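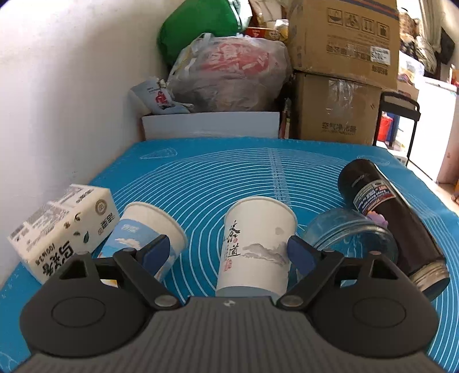 I used to lose a lid a month. Then I'd lose the bottle the lid belonged to, usually at the back of a car, and by the time it came home it smelled like something had moved in. So most of what I know about cleaning flasks and travel bottles I learned the hard way, and I'm passing it along for whoever has one going sour in a gym bag right now.

Start with the smell. A heaping spoonful of baking soda, hot water to the top, lid OFF, and leave it overnight. (Lid off matters! Fizzy stuff in a sealed bottle is a bad idea.) If it still smells like old coffee in the morning, do it again with a splash of white vinegar in plain warm water, then rinse until your nose gives up.

Tea stains are stubborner. I drop in a denture tablet and go do something else. My neighbor in Ellery swears by uncooked rice and a little dish soap, shaken hard, and it does work, but you'll be finding rice in the drain for a week.

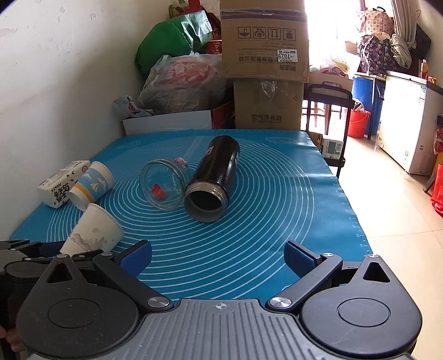 Tredarel Home Notes, No. 34, page 16

Now the part people skip - the threads. Gunk loves a screw neck. An old toothbrush and a dab of soap will get all the way around, and then do the same inside the cap. Pry the rubber ring out with something blunt (a butter knife handle, never the pointy end) and wash it by itself. If it's gone gray or slimy, just replace it.

Dry everything apart. I stand mine upside down on a rack, tipped a little so air can get in, and I don't put the cap back on until the next time I fill it. My cupboard looks messy and I've made my peace with that.

Lindsay Nepia wrote in to ask about milk. Rinse with COLD water first, then hot and soapy. Hot water first sort of cooks it onto the sides, and then you're scrubbing until dinner.

And one for the lid losers: a strip of masking tape on the bottle and a matching strip on the cap, same color. I did ours in November and we still have all of them, even the green one that goes to soccer.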